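Section 7: Putting the Nondley together and finding it a home

By now you should have the carton open, the loose parts laid out on a towel or old blanket, and a cup of tea within reach. Please don't rush this bit. The Nondley is a sturdy dehumidifier once it's assembled, but the castor base and the tank cradle both like to be fitted in a particular order, and it's much nicer to get that right the first time than to undo it all with a full tank on board.

**What you'll need**

- the castor base and its bag of 8 screws (bag marked Monti)
- the tank cradle and float
- the drain hose, if you plan to use it
- one ordinary flathead screwdriver of middling size

The screws have a plain single slot, so a flathead is all that's called for. Do have a look at the tip before you start – a chipped or rounded one will slip out of the slot and scratch the casing, and we'd hate for your new machine to get its first mark before it's even been switched on.
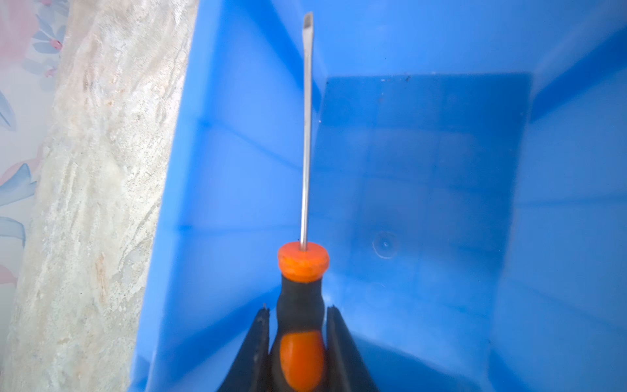

*Fig. 7.1 Flathead screwdriver, tip uppermost. Check that the blade is flat and straight across the end.*

### 7.1 Fitting the castor base

1. Check that the unit is unplugged. It should be, of course, but check anyway.
2. Lay the unit gently on its back on the towel. Ask someone to help if you can, as it's an awkward shape to hug.
3. Line up the base so the arrow moulded into the plastic points towards the front grille.
4. Start all the screws by hand and give each one a couple of turns before you tighten any of them.
5. Tighten in a criss-cross pattern, a little at a time. Stop when you feel firm resistance.
6. Stand the unit upright again and leave it standing for 2 hours before you plug it in.

> **Caution:** Do not skip the standing time in step 6. The oil in the compressor needs to settle back where it belongs, and starting the unit too early may damage it.

### 7.2 Fitting the tank cradle and float

1. Slide the cradle into the rear opening until both side clips click.
2. Hook the float onto its peg with the flat face down. It should swing freely if you nudge it with a finger.
3. Push the empty tank in. The red tank light will go out once the unit has power and the tank is home properly.

If the light stays on, the float is nearly always the culprit. Take the tank out, unhook the float, hook it on again and have another go. Please don't tape the float down. We do hear of it every winter, and every winter there's a wet carpet at the end of the story.

### 7.3 Choosing the spot

Damp air has its favourite corners, and you probably know yours already: the laundry, the back bedroom, the bit of hallway where the coats never quite dry. Put the Nondley as close to the trouble as you can while leaving at least 30 centimetres clear behind it and on both sides. The floor matters too. It should be level and hard enough that the castors don't sink. A flat surface like the marble-patterned one in Fig. 7.2, with its pale grey and beige veining, is a good sort of thing to look for, though pale speckled patterns do make small drips harder to spot, so run your hand over the area behind the tank once a day for the first week. 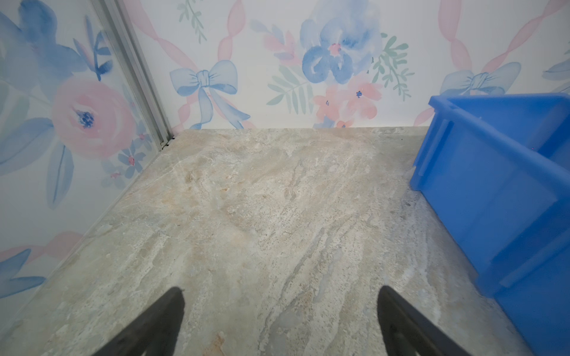
Doors and windows in the room should stay closed while the unit is running, or it will do its level best to dry out the whole neighbourhood. On a pale, streaky floor with tan and light brown running through it, a strip of plain masking tape where the front castors sit makes it easy to roll the unit back to the same place after vacuuming. Peel the tape up once you've settled on a spot you're happy with.

### 7.4 First run

1. Plug straight into a wall outlet. Power boards and extension leads aren't suitable.
2. Press **On**, then set the dial to **Normal**.
3. Let it run until the tank light comes on, then empty the tank and start again.

The first tank can take anywhere from an afternoon to a couple of days, depending on the weather and how damp the room is. In a cold July you may hear the fan slow and the compressor pause now and then. It's defrosting itself, and it will start up again on its own.

> **Note:** If the display shows 309, the filter isn't seated. Switch off, press the filter in at both corners and switch on again.

Spare floats, filters and screws can be ordered through Sestura using the form at the back of this guide.

*Section revised 7 May 2026, Liliana Marino, Balholm Home Appliances*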